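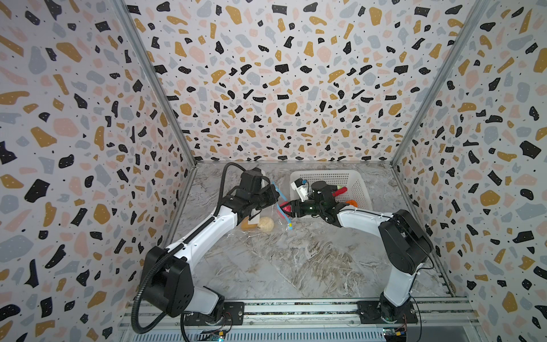
the two arms at the bagging cell, zip bag on the table

dultex_nights: So this is what we got at packing. Plus a Vinura screen to log every jam. They told us more than 1,148 bags a shift by December. My hands do that already lol

zumgate4: same at our site. I went from bagging to watching. Feet hurt less, boredom is worse

Hanna Bilyk: Disagree. My wrists were shot after two years on zip bags. Let the arms have it

dultex_nights: and the hours? Chornovol line lost its whole late shift

Hanna Bilyk: They moved to returns. Same pay, I asked

pkr_148: same pay minus the bag bonus. thats 100 a month gone, check your slip

Hanna Bilyk: ok didnt know about the bonus. Still not going back to zippers

zumgate4: anyone get actual training on the Vinura thing? we got a pdf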